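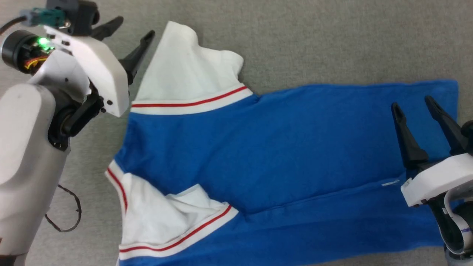

Shirt Season at the Wunton Swap Shelf

February is when the fan shirts come out of the closets, and we could not be happier about it! The Swap Shelf took in 1,206 pieces of clothing last year, and the ones people ask us about most are still the sporty ones. Blue and white, striped trim, a bit of wear at the cuffs – they go to new homes faster than anything else we put out.

So this month we're giving over the whole back page to folding them, sorting them and getting them ready to pass along. If you've only ever stuffed a shirt in a bag and hoped for the best (we've all done it), this is a lovely thing to learn and it takes hardly any time.

First, get the shirt off the couch. Clothes that land on a cushion tend to stay there in a heap, and a heap is where creases set in. The floor is a wonderful folding table if the carpet is clean. You get all the room you want, the sleeves can go straight out, and you can see both ends of the shirt at once. Run your palm from the collar down to the hem a few times before you start.

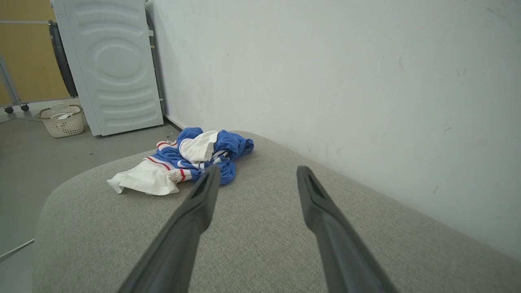
Blue, white and a bit of red stripe, waiting on the gray cushion.

Sleeves are the part everyone rushes. Pull each one out from the shoulder and check that the end isn't tucked back inside itself, then lay it flat. Contrast sleeves are worth the extra minute, as a white one shows every crease. Do the two sleeves first, fold them in across the back, bring the sides in after them, and then fold up from the hem. The Kokkonen fold, which a lot of you learned at our fall get-together, adds one more turn at the end so that the trim shows on top. It looks so good on a shelf!

Look for tags and fluff while you're down there. A quick pass with a lint brush makes a knit shirt look years younger, and a loose thread on a striped band is easy to snip now and annoying to find later.

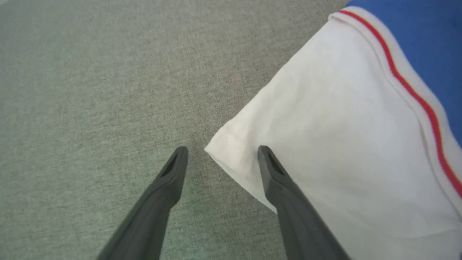
White Pieces, Please

We're running low on anything white or mostly white, in any size. Plain is fine, trimmed is fine, and a rumpled one is fine too – we have an iron. Fold it if you can and drop it in the Fledetti bin by the side door, up to 4 pieces per visit so that the bin doesn't overflow.

Tovena Hall is open for drop-offs until 2 in the afternoon all through February. We'd love to have 100 folded shirts on the shelf before the spring swap, and the first stack is already looking great. Bring a friend, bring a bag, and come show us your sleeves.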